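Best practice for resetting soft objects between episodes?
Forum: Manipulation / Data collection rules

drirkix_ops wrote:
Hello all. We are writing the house rules for our bag tasks at Hilano and I would like some opinions before Friday. Our draft says: one object on the table, handle free and not tucked under, zipper side up, base flat. The operator compares with a reference photo and then starts the episode. For bags we ask for a diagonal start pose, so the arm must turn the wrist to reach the handle.

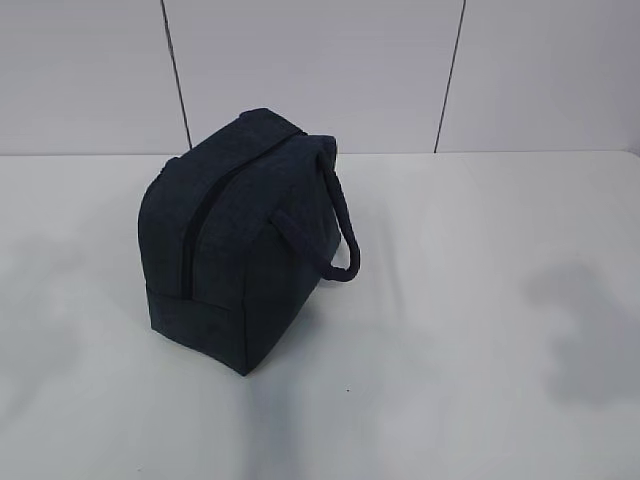
Start pose for the navy bag, handle to the right.

My question is how strict the reset should be. Now we permit 2 cm of error in position. Is it too much?

kasa_bench wrote:
2 cm is too strict, in my opinion. With a rigid box, fine. A fabric bag never stands the same way two times. You will teach your operators to spend their time on fixing wrinkles. We write only "handle reachable, base flat" and let the rest vary.

oldgripper wrote:
I disagree with kasa. If the rest varies and you don't record it, you can't compare two policies later. Vary it on purpose – 6 start poses on a printed card, 3 episodes each, 18 in total.

drirkix_ops wrote:
Thank you both. The card I like. But should the rule say something about light? There is a big soft shadow on the right side of the table in my photo, and also a small dark speck in front of the bag.

oldgripper wrote:
Wipe the table before each block, write it in the rule. For the shadow, I would note the lamp position and leave it.

kasa_bench wrote:
Agree about wiping. Shadow I would not even note. Our set has 3410 episodes and nobody has ever asked me for lamp positions.

bach_tuner wrote:
Then I am asking now :) We had to drop a full block in April for this reason. Please put also the filling of the bag in the rule. An empty bag and a padded bag are two different objects for the gripper, even if the photo looks the same.

drirkix_ops wrote:
Good point, the filling was missing in our draft. I will add it, change 2 cm to the card with 6 poses, and post version 2 in this thread.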